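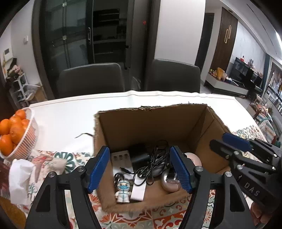

What goes back in the cable box? Whatever still has a plug that fits something we own, the rest goes out.

May 8, 2022

Quick one, dinner not started. Finally got to the box. Been on the table so long I stopped seeing it. Power strip stays, obviously. Black adapter, no idea, tried it on the old Evex radio and the tip is too fat. Back in for now. The little figure in the suit and blue mask stays too, not electronics but I'm not throwing him out. He can live on the shoe rack.

Cables are the worst of it. One giant knot. Gave it 22 minutes by the oven clock, got three loose, gave up on the rest. Should of used twist ties in October when I said I would.

Looked at a proper bin with dividers at Antunes, 49 dollars, no. The box has no flaps left and the top is all ragged but it holds stuff. Maybe tape the rim.

Oranges need eating, basket is still pretty full. Juice tomorow?

Floral cloth needs a wash, also want the white one off while I'm at it. Can't do either till the box has somewhere to go. Bottom of the closet maybe, if the Bevo fan moves. Call Oltton re: the bill, before noon.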